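Search this site Go

Onions and plates wanted for Skutolthorpe supper 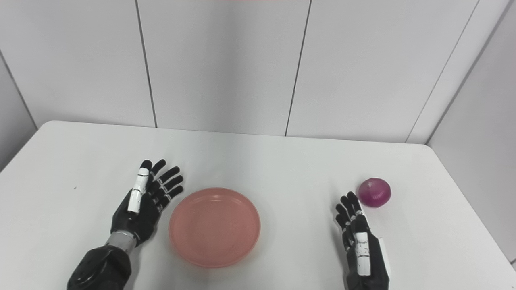

What to bring

Plates first. The hall cupboard is down to 31 that match and there are 83 names on the list for the harvest supper, so any spare dinner plates very welcome, any colour. Pink plastic is fine. Plastic is better if anything, says Dede Gbeho, who was on washing up last year and lost 10 china ones to the stone floor.

Then onions. Small red ones for the pickle, please, not the big brown sort. Yaw Nyarko has the recipe from Flodorach and is sticking to it. Two or three per household would do it. Leave the skins on, they keep better, and no need to wash them.

Drop off at the side door of the Tennant Rooms from 2 in the afternoon, any day this week. Ring the bell twice as its a bit faint. Plates to the left hand shelf, onions in the crate underneath.

Put your name on the bottom of your plate - masking tape and biro will do. Last year a good few went home with the wrong people and Yaa Opoku still has a box of them in her garage. If one is yours go and see her.

Peeling starts the evening before. Etornam Asante is after some more hands for that, bring your own knife and a board if you have one. Tea provided. Pudding list is full, thankyou all.

Supper tickets from the Retby road shop or from Wumpini Asante at the door, if there are any left by then.

Print this page
E-mail this to a friend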